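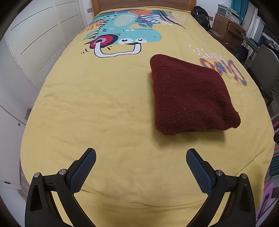 A maroon cushion on a bed with a mustard-yellow sheet.

Giltora, the employers' liability insurer, will change the way it handles injury claims from staff who sleep on site as part of their job. The new wording applies to policies renewed from January and covers live-in carers, night wardens and hotel workers given a room by their employer.

Under the present wording, a worker hurt during a rest period must show that the injury arose from a task they had been told to do. The revised clause drops that test where three conditions are met: the employer requires the worker to stay overnight, the room is provided by the employer, and the worker can be called on during the night. Injuries during meals and washing are treated in the same way as injuries during sleep.

Weekly benefit for temporary incapacity will be paid at 80 per cent of average earnings, worked out over the thirteen weeks before the injury. Overnight allowances count towards that average for the first time. The waiting period stays at 4 days. A cap of 900 a week applies to each claimant, whatever the number of employers.

Ingvild Magnusson, head of claims at Giltora, said the old clause had produced uneven results. "Two carers with the same injury could get different answers depending on whether a bell had rung," she said. The insurer reviewed 91 disputed files before drafting the change — most of them concerned falls on stairs or in shared bathrooms.
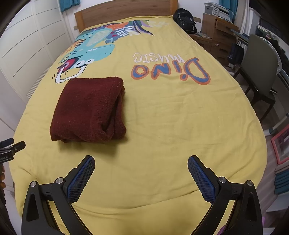
Employers will have to keep a written record of which nights each worker is required to stay, and to produce it on request. Where no record exists, the insurer will accept the worker's own account unless there is evidence against it. Late notice alone will no longer defeat a claim if the employer already knew of the injury.

Deltwood, a broker that places cover for small care firms, expects premiums to rise slightly at renewal. Farzana Kanagaratnam, a partner there, said firms should check their job descriptions against the new definition of a required stay. Workers who choose to sleep on site for their own convenience remain outside the clause.

The change does not affect claims already lodged. Villent, which writes similar cover, said its own wording was under review.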